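4.2 Equipment planning and cost allocation

The budget for the disassembly cell was fixed before the task list was complete, so the order of purchases had to follow the order in which tasks could be specified. The arm and gripper were treated as a single line, with one supplier (Prothero) responsible for mounting, cabling and acceptance. Fixtures were treated as consumables and charged to the workshop account. Computers used as workpieces were entered under a third heading, as their number depends on how many insertion and removal cycles a socket or slot will tolerate before its contacts can no longer be trusted.

Figure 3 gives the working area from the wrist. Clearance between the fixture and the open chassis sets the minimum table width, and hence the size of extrusion bed that had to be ordered.
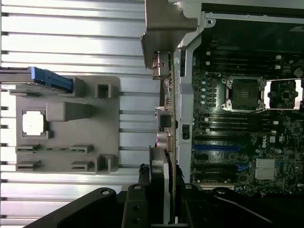
Figure 3. Wrist view of the gripper between the parts fixture (left) and the open chassis with its empty CPU socket (right).

Two quotations were obtained for the bed. Sunimora offered a ribbed aluminium top with a frame cut to size; Rekis offered a flat plate with a drilled hole pattern at a lower price. The ribbed top was chosen because the fixture and chassis positions were still expected to change, and a drilled plate would have needed rework at each change. The difference in price, 313 euros, was recovered from the fixture line.

Fixture costs were estimated by part class. Flat parts such as processors and memory modules need only shallow pockets. Drives and cards stored upright need deeper slots and a taller plate, with a matching increase in print time. We allowed 60 hours of printing for the first complete set, including one revision of every slot. 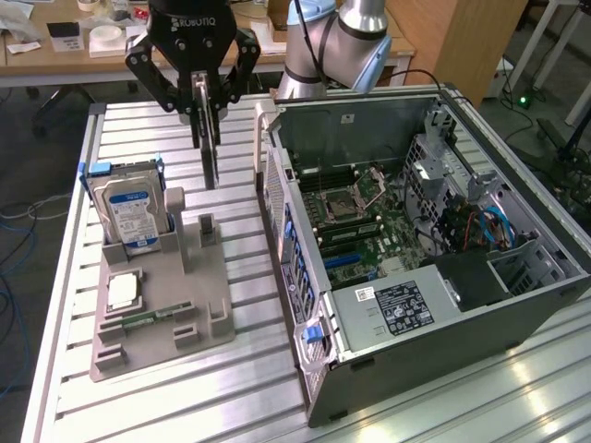

The gripper was costed on the same basis. A single two-finger unit was preferred to a tool changer with dedicated end effectors, although the latter would have given a better hold on small parts. The total for the cell, without labour or workpieces, was 3267 euros above the original allocation, and the excess was approved as a transfer from the following year. The revised plan, prepared by Samah Chraibi and dated January 23, 2021, holds back the purchase of a force sensor until the Ellum control software has been tested with the standard wrist.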